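Search this site
Type and press enter

Can a Robot Do the Chores Yet? Our Project Report
8 January 2022

I picked this project because I hate tidying up, and I wanted to know how long I'd have to wait for a machine to do it! My partner and I had 2 terms, a simulator and the Madik grasping kit, which comes with a two-fingered gripper. The chores were putting cups away (household) and restocking a shelf (shop floor). We ran 1,394 tries altogether and 740 of them ended with the thing where it should be – a bit more than half, so I'm still doing my own washing-up. 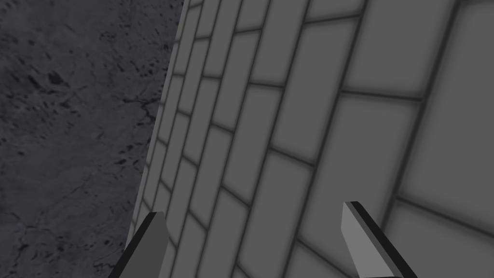
Cups were the worst by miles. The fingers would close a touch early, or come in at a silly angle, and then the whole run was wasted. Boxes on the shelf went much better (flat sides, easy to squeeze), and I got a bit smug about those until we tried the Virkow shelf layout, where everything sits closer together.

We'd like to redo the cups in April with softer fingertips, if the Lüthi set is free by then. I'd also give it more time per try, as ours gave up quite quickly. For now I'd trust it with boxes, but I'm keeping it away from my mug.

We use cookies to improve your visit. Accept all | Manage settings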